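작업 기록: 보온 침구용 기모 직물의 보풀 및 눌림 회복 시험
2019년 12월 3일

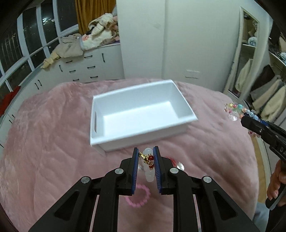 본 기록은 Irnix 원단과 Pinesero 원단의 기모 담요지에 대한 세탁 후 외관 평가 및 눌림 회복 시험의 중간 경과를 정리한 것이다. 10월에 수립한 시험 계획에 따라 두 원단을 동일한 조건에서 비교하였으며, 계획서에 명시되지 않았던 판정 절차 일부를 이번에 보완하였다. 기모 직물의 외관은 파일이 누운 방향과 조명의 입사각에 따라 크게 달라 보이므로, 같은 시료라도 판정자의 위치가 바뀌면 등급이 달라지는 문제가 전부터 있었다. 특히 회색기가 도는 분홍 계열은 그 영향이 두드러진다. 침대 위에 펼친 분홍색 담요와 그 위에 비스듬히 놓인 흰 상자를 보면, 상자 쪽은 면이 매끈하여 밝기가 고르게 읽히는 데 비해 담요 쪽은 상자의 옅은 그림자까지 받고 있어 색의 기준을 어디에 둘지 정하기 어렵다. 따라서 색 판정은 침구 위에서 하지 않고 판정대에서만 실시하며, 침구 위의 상태는 촉감과 주름의 참고 자료로만 사용하기로 한다.

시험 대상
Irnix 원단: 폴리에스터 단면 기모, 더스티 핑크. 관리번호 3115.
Pinesero 원단: 폴리에스터 양면 기모, 동일 계열 색상. 관리번호 미부여. 입고 대장에 품명만 기재되어 있으므로 다음 입고분과 섞이지 않도록 분리 보관할 것.
대조 시료: Irnix 원단의 미세탁분. 차광 봉투에 넣어 서랍 하단에 보관 중이다.

세탁 및 건조
세제는 종전과 같이 Torkus 중성 세제를 사용하였다. 섬유유연제는 투입하지 않았다. 유연제를 사용하면 초기 촉감은 개선되나 파일 표면에 잔류분이 남아 눌림 회복 시험의 결과를 해석하기 곤란해진다. 세탁물은 두 원단을 각각 별도의 세탁망에 넣어 처리하였고, 탈수는 약으로 설정하였다. 건조는 평건조를 원칙으로 하였으며, 건조대에 걸친 부분에 자국이 남는 것을 피하기 위하여 망판 위에 펼쳐 두었다.

두 번째 세탁에서 Pinesero 원단의 세탁망 지퍼가 절반가량 열린 채로 종료된 것이 확인되었다. 해당 시료의 한쪽 모서리에 파일 엉킴이 있으며, 이것이 원단의 특성인지 지퍼와의 마찰에 의한 것인지는 구분할 수 없다. 해당 모서리는 판정에서 제외하고 시료 카드에 사유를 기재하였다. 시료 전체를 폐기할 필요는 없다고 판단한다.

세탁 후 외관
Irnix 원단은 3회 세탁 후에도 파일의 방향성이 유지되었다. 손바닥으로 쓸었을 때 결이 한 방향으로 정리되며, 역방향으로 쓸었을 때의 명암 차도 미세탁분과 큰 차이가 없다. 가장자리 봉제선 부근에는 미세한 보풀이 발생하였으나 중앙부에서는 확인되지 않았다. 봉제선 부근의 보풀은 재단면에서 빠져나온 섬유가 뭉친 것으로 보이며, 원단 자체의 내구성 문제로 다루지 않는다.

Pinesero 원단은 앞면과 뒷면의 거동이 다르다. 앞면은 양호하나 뒷면은 첫 세탁 직후부터 파일 끝이 서로 붙어 작은 다발을 이루었다. 부드러운 솔로 빗으면 대부분 풀리지만, 다음 세탁 후 같은 위치에 다시 나타난다. 공급처 담당자에게 뒷면의 전모 공정 여부를 문의하였으며 회신은 아직 접수되지 않았다. 회신 전까지 보고서에 공정상의 원인을 단정하여 기술하지 않도록 한다.

눌림 회복
시료를 판정대에 펼치고 평판 추를 올린 후 일정 시간이 지나 제거하고, 자국의 윤곽이 육안으로 식별되지 않을 때까지의 경과를 관찰하였다. 종전에는 추의 모서리가 각져 있어 윤곽선이 과도하게 선명하게 남았다. 이번 시험부터 모서리를 둥글게 가공한 추로 교체하였다. 이에 따라 과거 기록과의 직접 비교는 할 수 없으며, 비교가 필요한 경우 보관 중인 구형 추로 병행 시험을 실시하여야 한다.

Irnix 원단은 추를 제거한 직후 자국이 뚜렷하였으나 이후 꾸준히 회복되었고, 다음 날 오전 점검 시에는 경사광 아래에서만 희미하게 식별되었다. Pinesero 원단은 초기 자국이 얕은 대신 회복이 느리다. 같은 시각에 점검하였을 때 정면광에서도 윤곽의 일부가 남아 있었다. 양면 기모의 두께가 초기 하중을 분산시키는 한편 뒷면의 다발이 원래 위치로 돌아가지 못하는 것으로 추정되나, 단면 관찰을 거치지 않았으므로 추정으로만 남긴다.

스팀 처리는 회복 시험을 마친 시료에 한하여 실시하였다. 두 원단 모두 자국은 제거되었다. 다만 Pinesero 원단은 노즐이 가까웠던 부위에서 광택 변화가 나타났다. 사용설명서 초안에 스팀 사용을 권장하는 문구가 포함되어 있으므로 해당 문구의 보류를 요청하였다.

판정 절차의 보완 사항
판정대의 조명은 점등 후 충분히 안정된 다음 사용한다. 판정 전 시료는 반드시 결 방향으로 한 차례 쓸어 정리하고, 그 방향을 시료 뒷면에 화살표로 표시한다. 판정자는 시료의 관리번호를 알지 못하는 상태에서 등급을 기입한다. 두 판정자의 등급이 일치하지 않을 때에는 평균하지 않고 각각의 등급을 병기하며, 재판정은 당일에 하지 않는다.

촉감 평가표의 “부드러움” 항목과 “매끄러움” 항목은 판정자 사이에서 혼용되는 경우가 많았다. Walid Daher의 의견에 따라 전자는 눌렀을 때의 느낌, 후자는 쓸었을 때의 느낌으로 한정하고 평가표 상단에 이를 명기하였다. 구 양식은 회수하였다.

장비 및 비품
Wasilewska 마모 시험기의 상부 패드가 닳아 교체가 필요하다. 예비 패드는 2개 남아 있다. 교체 후에는 표준포로 예비 운전을 실시하고 그 결과를 장비 대장에 첨부한다. 보풀 제거용 점착 롤은 재고가 소진되었다. 시료 표면에 점착제가 남은 사례가 있으므로 재구매 시 저점착 제품으로 변경한다.
항온항습실의 습도 기록계는 지난 점검 이후 80을 넘는 값을 두 차례 표시하였다. 출입문 개방에 의한 일시적 상승으로 보이나, 해당 시간대에 보관된 시료의 카드에는 그 사실을 적어 두었다.

미결 사항
Pinesero 원단 뒷면의 전모 공정에 대한 회신 확인.
Pinesero 원단의 관리번호 부여 및 입고 대장 정정.
구형 추를 이용한 병행 시험의 실시 여부 결정. 시료 잔량이 많지 않으므로 Irnix 원단부터 검토한다.
스팀 처리 부위의 광택 변화에 대한 재현 시험. 노즐 거리를 기록할 것.
마모 시험은 상부 패드 교체가 완료된 후 착수한다.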